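What the Grief Pamphlet Left Out

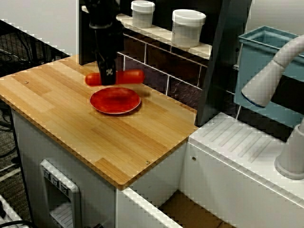 Wormont Hospice Family Support – Writing Group Blog

Dec 3, 2018

My aunt died in November, and by the end of that week I had been handed 3 pamphlets, a magnet with a phone number on it, and a tote bag. The tote bag was from the Doolan funeral home. I have used it for groceries twice and felt strange both times.

I want to talk about the pamphlets. Two of them were fine, in the way a parking map is fine. The third one was called something like Your Healing Path and it had a timeline in it. Weeks one to four, shock. Weeks five to twelve, "processing." After that there was a drawing of a sun.

I am 42 years old and I have lost a parent, a brother-in-law and now the aunt who half raised me, and I have never once been on that timeline. When my father died I was perfectly cheerful for most of a year. I painted the garage. Then I heard a man on the bus clear his throat the way Dad used to and I had to get off at the wrong stop. Where does that go on the chart?

My aunt would have hated the pamphlet. She was sick for nineteen months and she hated nearly everything written for sick people. She didn't care for being told she was a fighter. She said she was lying down most of the day and it didn't feel like fighting to her. A woman at church told her that a positive outlook was half the cure, and my aunt asked which half. After that the woman mostly sent cards.

She did like the Zakari bakery on the corner, and the crossword, and having her feet rubbed. She liked gossip about people she hadn't seen since high school. Toward the end we talked about a neighbor's divorce from 1981 for most of an afternoon. I am supposed to say that we had the big conversation, the one where everything gets said. We didn't. I kept waiting for the right moment, and she kept asking me to turn the TV up.

I've been suspicious of the big conversation ever since. I'm sure some families have it. I also think some families have a pretty ordinary talk in a hospital room and then improve it afterward, and I don't blame them.

The memorial was at the Plisier Grange hall, which holds up to 60 people and was too hot. Someone had made a slideshow. My cousins asked me to speak and I read 2 pages and skipped most of the second one. A man I didn't know told me she was in a better place. She was very fond of the place she was in – she had just had the kitchen redone.

So what do I think helps? I don't trust myself to say. The casseroles helped, because I didn't have to cook. My cousin calling late at night to complain about the probate paperwork helped, I think because it gave us both something to be mad at. The group here has been better than I expected, and I came in expecting very little. We write for half an hour and you don't have to read it out loud. I've read mine out loud once.

I still have the third pamphlet. It's in the tote bag, under the coupons. According to the timeline I'm in shock until Christmas or so. Mostly I'm tired, and I keep finding her handwriting on things – a jar of buttons, the back of a photo, a recipe for bean soup with no amounts in it. I made the soup last night. It needed salt, and I don't know if that was her or me.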